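Sullgate rink, plant room notebook
October, 6 am

In early, before the juniors wanted the ice, and glad of it, as the big compressor was grumbling again and I like a quiet hour with it before anyone starts asking me when the doors open. Karabo Rampersad had left me a lovely long note from last night (thank you, Karabo, and for the biscuits too). She flooded twice after the late game and says the second coat went down far better than the first, with hardly any ripple along the bench side. I walked it end to end this morning and I'd agree with her, apart from the soft patch behind the north goal, which is still there and still annoying me.

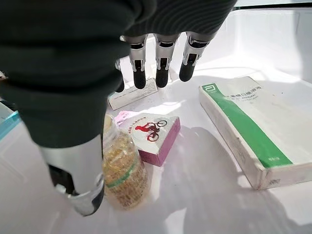
The soft patch has now had three goes at being fixed, and I think we have been treating the wrong thing. We keep building the ice up there when I suspect the pipe loop underneath isn't getting its fair share of brine. Tatsuya Kudo reckons the balancing valve on loop 6 has drifted, and he has been right about these things before, so I've given it a small turn open and will leave it alone until tomorrow, however tempted I am. While I was at it I sorted out the spares, and I've decided the small packaged bits ought to live in a smooth-sided white bin like the one in the photo, as our old crate has splintery corners and I'm forever catching my sleeve on it.

Hour meter on the Gruteso resurfacer read 402 when I parked it. Blade was changed at 261, so it's well past the point where I'd normally swap it, and I could hear it chattering on the last lap. New one is on the shelf, ground by the people at Storeck, who did a very nice job of the last lot. I'll fit it after the public skate if somebody can spare me a pair of hands for the heavy end.

Cele rang about the outdoor game. They want to know how we'd keep the sheet hard if it turns mild, which is a fair question and I waffled a bit. Karabo, could you dig out your notes on the covers from last winter? Leave them by the kettle and I'll ring them back.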